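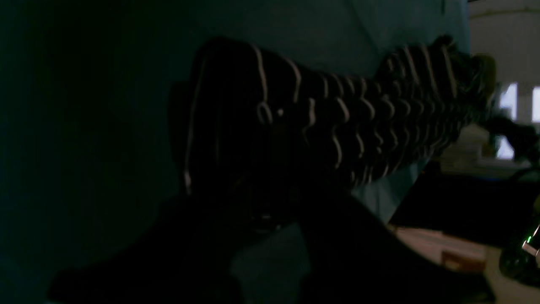
Pledberg Credit Union members get a new phone app for everyday banking, built by Engebretsen

PLEDBERG, Dec 13, 2022 - Pledberg Credit Union has a new mobile app. Out today, on both major phone platforms, no charge to download. Members can check balances, move money between their own accounts, pay a bill, lock a lost card and deposit a check by taking a picture of it.

The app was designed and built by Engebretsen, a software firm that works mostly with small lenders and savings institutions. It replaces the old mobile site, which stays up for two more months and then goes dark. Members who have the old site bookmarked will see a notice with a download link when they sign in.

What's in the first version

Balances and recent activity for checking, savings, and loan accounts, on one screen. Search by payee or amount.

Transfers between Pledberg accounts. Same day, any day, weekends included. Transfers to other banks still go out on the normal business day schedule.

Card lock. One tap on, one tap off. Recurring payments already set up on the card keep going thru while it is locked, so a member who wants those stopped too should call.

Check deposit. Front and back, signed. Daily limits depend on the account and are shown before the photo is taken.

Alerts. Low balance, large purchase, sign-in from a new phone. All off by default except the last one, which can't be turned off.

Sign in by fingerprint or face on phones that support it, or with a six-digit code. Same member number as before. Passwords carry over from online banking, no need to set up a new one.

How it was built

Work started with a rewrite of the connection between the credit union's core account system and everything that talks to it. The old mobile site pulled balances in overnight batches for some loan types, which is why a payment made in the morning might not show until the next day. The app reads from the core directly. Engebretsen used its own integration layer, Tason, already running at other lenders, and adapted it for the Pledberg systems.

A pilot opened in October with staff and a group of members from the Climadau branch. It led to changes in five screens. The biggest was transfers: the pilot version asked for the amount first and the account second, and testers kept backing out to check what they had. Now the account comes first, with the balance next to it. Text size was also raised across the app and it now follows the phone's own setting. The sign-out button moved to the top of the menu, where most testers were looking for it.

"Members asked for something quick that shows the right number," Pledberg Credit Union said in a statement. "Branch staff were getting calls every day about payments that hadn't posted yet. We expect to see alot fewer of those."

"The hard part was the loan side," said Engebretsen in its own statement. "Several products, set up at different times, each with its own rules on what counts as the balance. Sorting that out took longer than the app did."

Availability and support

Free to download from the app stores. Search Pledberg Credit Union. Needs a phone with a fairly recent operating system; the store page will say if a device is too old. Tablets work but the layout is the phone layout for now.

Help in all branches during opening hours. Nearly two thirds of support questions in the pilot were about first sign-in, so a short printed guide is at the counter and the same steps are on the website. Phone line hours are extended through the end of the month.

Next up: joint account invitations and e-statements inside the app, both in testing. Budgeting tools later. No date yet for either.

About Pledberg Credit Union

Member-owned, offering checking, savings, home and auto loans to people who live or work in the Pledberg and Climadau areas.

About Engebretsen

Engebretsen makes mobile and web software for financial institutions, including the Tason integration layer.

Media contact: Pledberg Credit Union press office, main branch. Screenshots and logos on request.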